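Subject: Re: [zesby-parents] Going back in September, still feeding, panicking a bit

19 Aug replies getting long so I've trimmed the thread. Original below, my bits underneath.

> Sent to the list: August 19, 2024
>
> Hello all. Mostly a reader here but I need some help please.
>
> I go back to work next month. Baby will be seven months. She still feeds a lot in the day and at least once in the night, has never taken a bottle from me and only once from her dad, when she was tiny. Everyone says she'll "work it out at nursery" and that makes me want to cry.
>
> Work is Babić, the offices out past the ring road. They've been friendly but vague. My manager said I could use the first aid room to express "if it's free". It doesn't lock. I don't know how often I need to ask for, or whether I'm being a nuisance.
>
> My questions I suppose are
>
> 1. how many times did you pump in a working day at this age
> 2. what do I do about the bottle
> 3. did anybody just stop, and was it ok
>
> I had such a hard start with feeding. Cracked, bleeding, mastitis, all of it, and I only really began to enjoy it in April. It feels very unfair to be packing it in as soon as it got nice. But I'm also so tired, and part of me wants my body back, and then I feel awful for thinking it. Sorry for the ramble.

Hello and don't apologise, rambling is what the list is for. Typing this with one thumb while mine naps so will be quick and out of order.

Number 3 first as I think it's the real one. Yes. I stopped with my first when I went back, at eight months. It was ok. I cried over it for a week, she didn't notice much, and then life carried on. With my second I'm still going past a year. Also ok. I don't love either of them differently and neither one is more or less poorly than the other as far as I can tell. You're allowed to want your body back. You're allowed to want it back and be sad about it in the same ten minutes, I was, most days.

And you don't have to pick all or nothing. It took me ages to get this. You can feed morning, teatime and bedtime and have her on formula or expressed in the day. Lots of us did that. At seven months she'll be on some solids too so the day gap isn't as huge as it looks now from where you're sitting.

Pumping. I did 2 sessions in the working day, one mid morning and one just after lunch, 30 minutes each including faffing, washing up and finding my shoes. Dropped the second one after a month or so and my chest didn't complain. Drop slowly though, given you've had mastitis. A few days between each change, and if you get a hot sore patch or feel fluey ring somebody that day, don't sit on it over a weekend like I did. Duty midwife line at Brastisberg doesn't cover you once baby is this old btw, they'll send you to the GP, so save yourself the phone queue.

The pump itself, borrow before you buy. The one I had was loud enough to hear through a wall.

I have it all in my work folder still, the plan I wrote and the email to my manager, in with a hundred other things from that year.
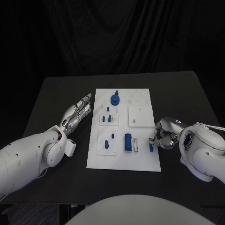
*Dark table, white board on it with the blue knob at the far end.*

Right, the room. Do not accept "if it's free". Write to them, before you go back, properly, an email not a chat in the corridor. Say you are breastfeeding and returning on whatever date and you'd like to agree times and a private place. Private meaning a door that locks or at the very least a sign and an agreement that people respect it. Not the loo. Ask where you can keep milk as well. I used the ordinary staff fridge, milk in a plain lunch box with a lid, no comments from anybody. I was so braced for comments.

Mine went like this, pinch it if useful —

"I am returning to work on [date] and will be continuing to breastfeed. I will need to express during the working day and would like to agree a time and a room before I start. I would need a private room with a door I can lock, a chair, a socket and somewhere cold to store milk. I'm happy to meet to talk it through."

Short. No sorry in it anywhere, I took out 2 sorrys before I sent it. You aren't a nuisance. If they come back vague again ask for a copy of whatever policy they have, in writing, and if there isn't one ask who's writing it. There's an advice drop-in at the Vornau centre if it gets sticky, they were kind to me and knew a lot more than I did. Take the 718, the parking is dreadful with a pram.

Bottle. Ok so this was the bit I lost sleep over and it was never as bad as the worrying. What we tried

- me out of the house completley. Not upstairs. Out.
- her dad or my mum doing it, walking about, not in the usual feeding chair
- trying when she was a bit peckish but not screaming. If she screams stop, cuddle, try tomorrow
- milk warmer than I thought it should be (still test it on your wrist)
- different teats, one slow one, one a bit faster. I wouldn't buy ten. I bought ten
- open cup. This was what worked for us in the end, at seven months they can do it! Messy, half down her front, but she'd take it from anyone

So if the bottle never happens it's not the end of the world. Ask nursery if they'll do a cup. Ours had done it loads of times and were very unbothered. Also ask them if she can have a couple of settling in mornings close together, two in one week did more for us than one a week for a month.

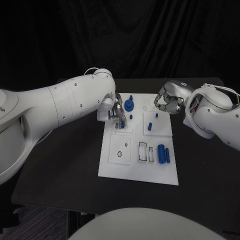

*Two white robot arms over the board, the left one with a small blue peg.*

She might also drink hardly anything in the day and make up for it at night. Just so you're warned. Mine did that for a few weeks, it was grim, I fell asleep on the bus home with my mouth open. It did pass. If she's having plenty of wet nappies and is herself then I'd try not to count every ounce, but ask the health visitor if you're unsure, I'm only a mum off a list.

Things I'd forgotten and wish I'd had in the bag on day one: spare top, dark. Breast pads, more than you think. A big water bottle. A snack you can eat with one hand. A video of her on your phone, sounds daft but it did help the milk come, the photos didn't do anythign for me but hearing her babble did.

The first day was horrible and the third day I had a hot cup of tea and read half a magazine and felt like a person. Both can be true in one week.

Last thing then she's stirring. You said it only got nice in April. You still got all these months of it and you'll have bedtimes as long as you both want them. Go gently on yourself. If you want company the Zesby feeding group still runs in the library side room, you don't have to have a problem to go, people just sit there and eat biscuits. I can meet you at the door if walking in alone is the hard part, it was for me.

Write to me off list if you'd like the whole folder, I'll dig it out.

x

P.S. whoever asked last week about the sling with the broken buckle, yes still want it, will collect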